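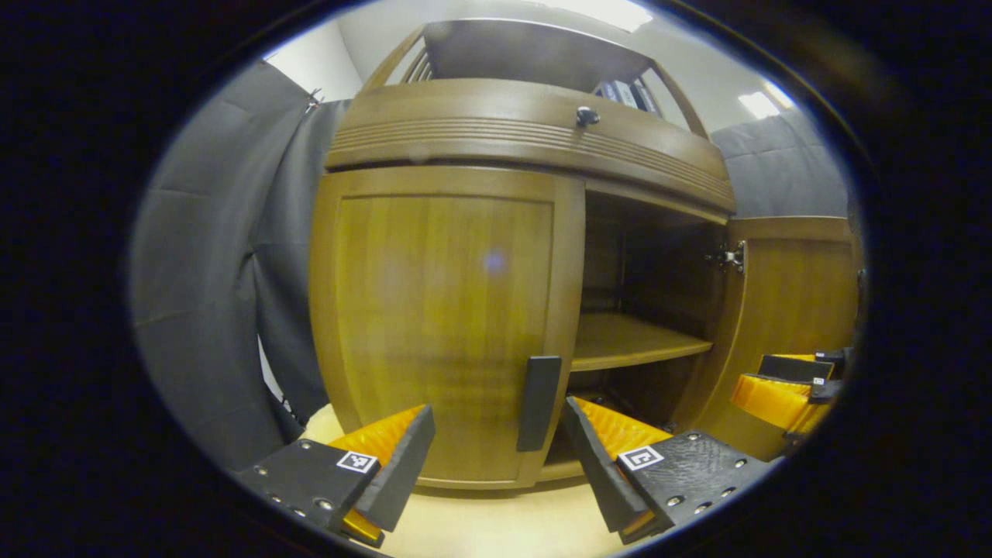 Zernero student project, report for February
To: Jean Cruickshank, Aswood fund

The students continued the door and cabinet tasks with two hand-held grippers. We have now 646 recordings from the 1019 planned. In the present task one door stands open and the other is closed, with a long black handle.

Of your grant, 500 dollars went to new finger pads. The Cartwright group is 28 recordings behind its plan, and we ask to keep the room until 6 p.m. in the next month.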